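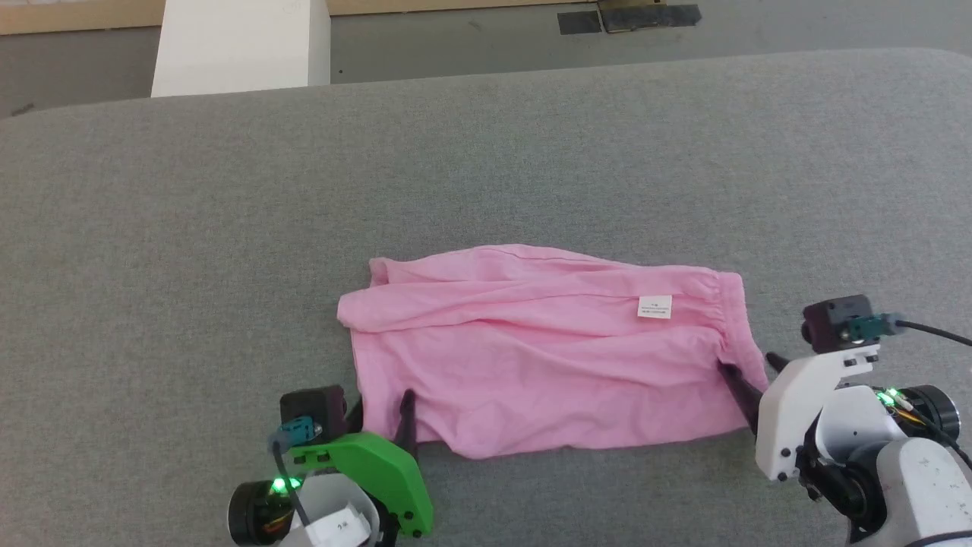

Who must read these rules before they work at the cloth station?

Every person who starts, stops or supervises the two arms, also if it is only for one short session. Visitors who only watch need the one-page version, which hangs at the Dunmore entrance.

Which standard do you follow?

We use our own house rules, called Brisska. They were written for small teams that handle cloth with two light arms. They do not replace the law or the manual of your arm. If two rules say different things, take the stricter one.

May I put my hand on the table to correct a garment?

Only when both arms are paused and the operator has said "clear" aloud. A green light on a motor does not mean that it is safe to reach in. We had this misunderstanding more than once, so please explain it to new colleagues.

How should a garment lie before an episode begins?

Any way it falls. We ask you not to make it nice. Policies that learn only from flat clothes become helpless with a real laundry pile – this was our main lesson from the first collection in May. 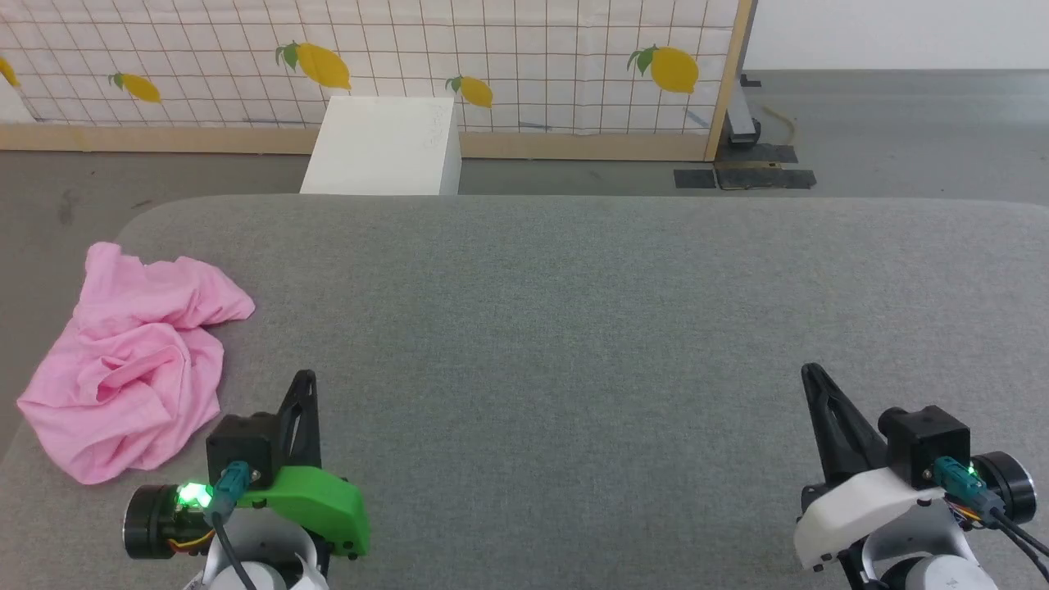

Pink cloth at the left side of the table, both grippers reaching in from the bottom of the frame.

What if the cloth hangs over the edge?

Let the episode continue as long as one gripper can still reach it. If it drops to the floor, stop, mark the episode as "lost item" and start a new one. Do not throw the cloth back while the arms are moving.

Is it allowed to pull the cloth with both arms at the same time?

Yes, but slowly. Elastic parts and care labels are the weak places. If you see a seam opening, release one side first and then the other.

How many episodes may one operator record in a day?

The limit is 200, with a change of operator every 2 hours. Tired people make jerky movements, and these go into the data together with the good ones.

Must I delete failed episodes?

No, please keep them and give them the right label. In the Tito set we have 523 episodes, and 163 of them are labeled as failed. They are useful for us when we check a policy.

Who checks the cables?

The first operator of the day. Look at each connector on the wrist and move the arm slowly through its full reach. The cable must not become tight at any point. Write the result in the log – also when everything is fine.

Questions about these rules: use the contact form | © Briltico, December 2024 | Back to top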